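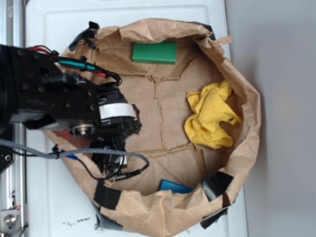

Paper bag

A paper bag is a container made of paper, most often brown kraft paper, used for carrying groceries, packing lunches and sorting small goods. Common types are the flat bag, the pinch-bottom bag and the square-bottom bag, which can stand up by itself.

Construction

Most bags start as a tube of paper with one glued seam along its length. The bottom is folded and glued, and the joints often remain visible as creases on the inside. Kraft paper wrinkles easily and keeps its folds, so a used bag rarely goes back to its first shape.

Use as an open tray

A bag can be spread wide and pressed down to make a shallow basin with a raised rim. The rim may be folded over or held to the tabletop with tape — black tape shows up well against both brown paper and a white surface. Trays of this kind hold light items such as blocks or a crumpled microfiber cloth. The sides are soft, and one wall may stand higher than the others.

Storage and disposal

Bags are stored flat in a dry place. Clean bags are accepted by many paper recycling programs once tape and handles have been removed. Greasy bags are usually kept out of recycling, though some compost programs take them.

See also: Kraft paper, Grocery bag, Packaging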